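Workshop notes: hand-held gripper build, second revision

The second revision of the Clovus hand-held gripper is now in use at the Detcombe shared workshop. Members who built the first version should read the calibration section before cutting any new parts, as the mounting holes have moved and the old jig no longer lines up.

The main change is in the linkage. The first version used a single pivot for both fingers, and wear at the pivot let one side lag behind the other. The new one has a separate pivot for each finger, tied together by a small gear pair. Printed gears were tried and kept. Ours passed 1,000 open-close cycles on the bench fixture with no visible damage to the teeth, and backlash was still within what the encoder can correct in software.

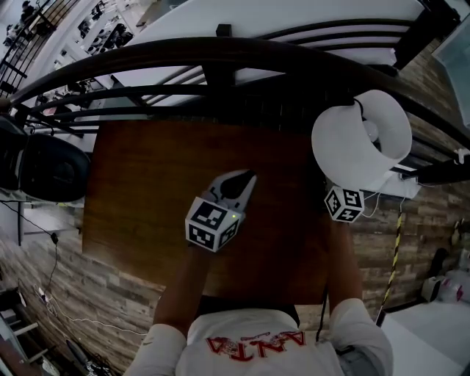 Calibration takes longer than assembly. The tracking software needs to know where the finger tips sit in relation to the marker cube, and a small error in that offset grows once the tool is tilted. The cube is mounted at the base of the gripper, just above the fist, so the offset to the tips is a long one and any play in the mount shows up at the far end. Tighten the mount first, then record 21 poses with the jaws open and repeat the set with them closed. Discard any pose where fewer than two faces of a cube are detected. Glare is the usual cause of missed detections, and matte label stock gave better results than gloss.

Finger pads remain an open question. The Skilline rubber sheet is easy to cut and bonds well, but it picks up dust and needs wiping before each session. Cast pads hold better on smooth parts and take a full evening to make. The Cruickshank adhesive is adequate for either, provided the printed face is sanded first.
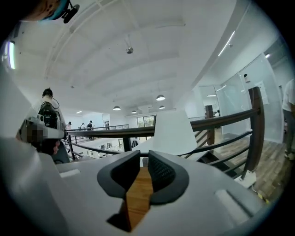

Siiri Partanen wrote in to disagree with the advice on pads. In her view the casting time is overstated, as a mould for 10 pads can be filled in one go and left overnight, and the sheet rubber costs more once the offcuts are counted. She also asks that the pad recess be made 1 mm deeper in the next revision so that thicker castings sit flush. That change has been added to the drawings.

Parts for one gripper came to $348, including the encoder and fasteners but not filament. Drawings and the revised jig are in the workshop's shared folder. Anyone printing the gear pair should use the file marked January, as the earlier one has the wrong bore.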